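What Happens to a Suspension Appeal? My Semester with the Bulldale Handbook

Project report, Education Law and Policy seminar

I picked this topic because of my cousin, who got a five-day suspension in tenth grade and never knew she could have asked for a hearing. The form was in the back of her handbook the whole time, on a page with the bus rules. So when our instructor said we could look at any piece of school procedure we wanted, I went straight for appeals.

My plan was pretty simple, at least in February when I wrote it down. I wanted to read the student handbooks from two districts, Bulldale and Jundside, and find out how a family is told about an appeal, how long they get to file one, and who decides it. Then I wanted to talk to people who had been through it. The first part went great. The second part, well, I'll get there.

Reading the handbooks

Bulldale's handbook runs 40 pages and Jundside's runs 38, so you'd think they'd be about the same kind of thing. Nope! Bulldale puts discipline right up front, with a chart of what counts as a minor problem and what counts as a major one. Jundside spreads it all over the place. There's a part under "Attendance," a part under "Conduct," and then a paragraph on long suspensions tucked into the section on athletics (I found that one by accident while looking for something else).

I made a spreadsheet with one row for each rule that mentioned a suspension. I went through both books twice, since the first time I kept mixing up "review," "appeal" and "conference." Bulldale uses all three words and I'm still not totally sure the last two mean different things. A conference seems to be with the principal. An appeal goes to the superintendent's office. A review might be either one, depending on which page you're on.

The deadline was the thing that got me. In Bulldale a parent has five school days to file, counted from the day the notice is mailed. Mailed, not received! If the letter goes out on a Friday and sits at the post office, you could lose a good chunk of your time before you've opened the envelope. Jundside gives ten school days from the day of the suspension, and the letter has to say so in bold type. I liked that a lot better.

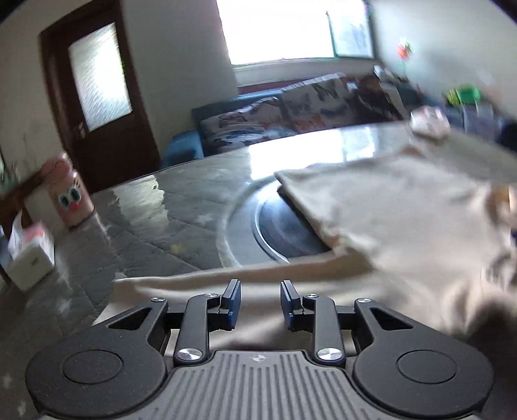

Abílio Patrício told me I was being too easy on Jundside. He said ten days sounds generous until you remember that most suspensions are shorter than that, so the kid has already served the whole thing by the time anyone reads the appeal, and all you're really fighting over is what stays in the record. He also thought I should look at whether schoolwork missed during the suspension could be made up, which wasn't in my plan at all.

He was right, and I added a column for it. Bulldale lets students make up tests but leaves homework to each teacher. Jundside says "reasonable opportunity" and stops there. I don't know what a reasonable opportunity is to a ninth grader with six classes, and I'd guess the six teachers don't agree on it either.

Asking people

I wrote a short survey and sent it to families through a parent group that covers both districts. I was hoping for a big pile of answers. I got 25. Of those, only two had ever filed an appeal, so please don't take any of this as proof of anything. It's more like a bunch of conversations that happened to be on paper.

Still, I learned stuff. A lot of the parents who answered didn't know there was an appeal at all. Several thought you needed a lawyer. One wrote that she had asked at the front desk and was told to "check the website," and when she did, the link went to last year's calendar. (I tried the same link on March 3, 2019, and it still did.)

The two who did file had really different experiences. The Bulldale parent got a phone call, a meeting and a letter, all inside a week, and the suspension was cut from five days to three. The Jundside parent waited almost a month and then got a letter that said the decision stood, with no reasons given. She wasn't even that upset about losing. She wanted to know who had read what she wrote.

What I would change

I tried rewriting the Bulldale notice as a class exercise. My version says in the first line that you can appeal, gives the actual last date to file (the real date, printed, so there's no counting), and has one phone number. I borrowed the layout from a practice case we did in seminar, Rissanen v. Nerkgate, where the whole fight was over a notice that listed three offices and didn't say which one took the form. My classmates read my draft and found two places where I'd used "review" when I meant "appeal." So I guess I get how it happens!

Problems with this project

I started the survey way too late. I should have sent it out before I'd finished the handbooks, and I should have asked what year the suspension was, because some of the answers could be about older rules. I also never got to talk to anyone in either district office. I emailed both and heard back from Jundside, who sent me a very polite note with the handbook attached.

If I kept going, I'd look at special education next. Both handbooks have a separate section for students with plans, and I skipped it because it's a whole different set of timelines and I only had one semester. My spreadsheet is in the class folder under "appeals_final," and the earlier one called "appeals_final_old" has mistakes in it, so use the first one.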